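# Chapitre 6. Quand un poste change de mains

À la cuisine centrale de Nelldale, le rangement de la vaisselle occupait deux personnes par service. Les assiettes sortaient du tunnel de lavage, passaient sur une table, puis étaient dressées une à une dans des égouttoirs. Le poste n'avait pas de nom. Sur le planning, il figurait sous la mention « fin de ligne », et l'on y plaçait les nouveaux ou les salariés en reprise après un arrêt.

En novembre, la direction a confié à la société Gridari l'étude d'une cellule à deux bras. Avant toute installation, Gridari a demandé la liste complète des pièces à manipuler. Abena Nartey, cheffe d'équipe, l'a établie avec les agents. Elle comptait 40 références, dont plusieurs que le service des achats ignorait : plats dépareillés, couvercles anciens, tamis de bambou tressé.
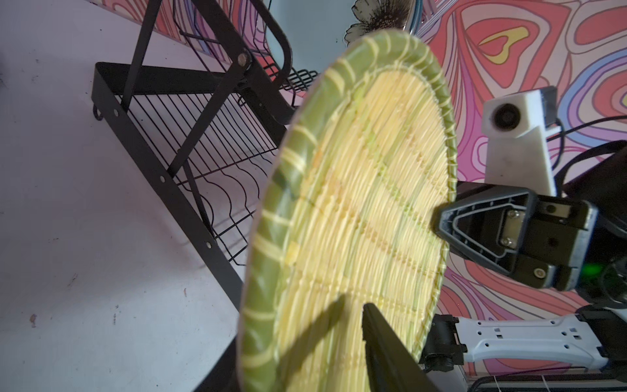 ## 6.1 Le travail prescrit et le travail réel

La fiche de poste tenait en une phrase : « ranger la vaisselle propre ». L'observation menée par l'ergonome Dorottya Szénási a relevé autre chose. Les agents vérifiaient les bords au toucher, écartaient les pièces ébréchées, regroupaient les formats selon la salle à servir et prévenaient la plonge quand une série revenait grasse. Aucune de ces tâches n'était écrite.

Une pince saisit une assiette et la présente à l'égouttoir. Si l'on ne prévoit rien d'autre, le contrôle du bord disparaît avec la personne qui le faisait. À Nelldale, il a été déplacé en amont, à la sortie du tunnel, et inscrit dans la fiche.

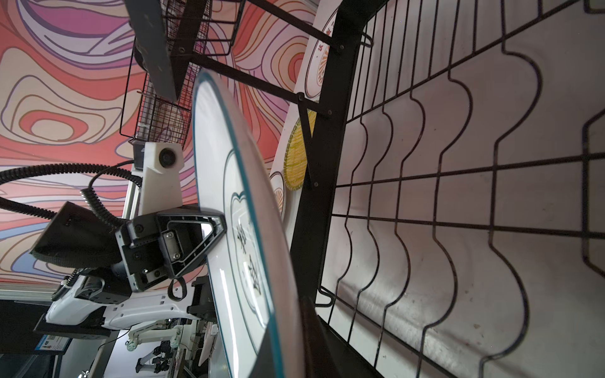
*Fig. 6.2. Prise d'une assiette par la pince, à côté de l'égouttoir.*

## 6.2 De nouvelles tâches, d'autres fatigues

Le service traite 2 000 pièces par jour. Kobina Nutsugah, agent de plonge, a suivi une formation de 2 jours pour surveiller la cellule, reprendre les pièces mal saisies et relancer le cycle. Il porte moins et se penche moins. Il dit en revanche rester « l'oreille tendue » toute la matinée, et rentrer chez lui fatigué d'une autre façon.

Sa collègue a été affectée à la préparation froide, à salaire égal. Les représentants du personnel ont obtenu que ce point soit écrit avant la mise en route. Ils demandaient aussi une prime de surveillance, refusée la première année.

L'entreprise annonçait une reprise manuelle pour une pièce sur vingt. Le relevé tenu par les agents donnait près de 90 reprises un mardi ordinaire, chiffre compatible avec l'annonce, mais concentré sur deux heures, au moment où l'équipe est la moins nombreuse.

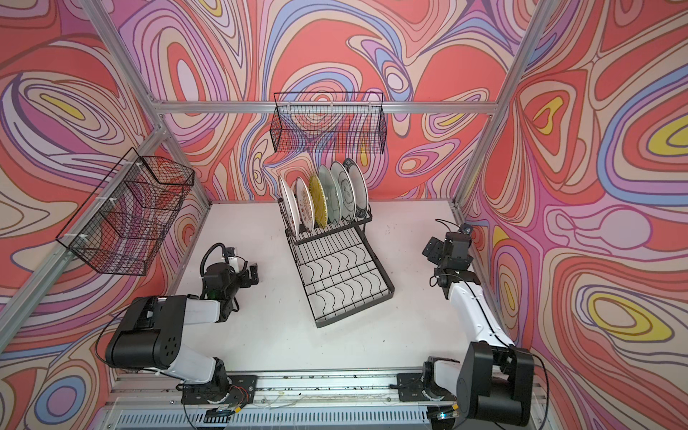
— 143 —

La disposition d'une cellule fixe aussi la place des personnes. Avec deux bras montés sur le bord avant de la table et l'égouttoir entre eux, la question de l'accès se pose dès le plan : par où passer la main, et après quel arrêt ? Nous y reviendrons en 6.4 avec le cas des ateliers Amissah.

**Notions du chapitre :** travail prescrit, travail réel, report de charge, reprise manuelle, polyvalence.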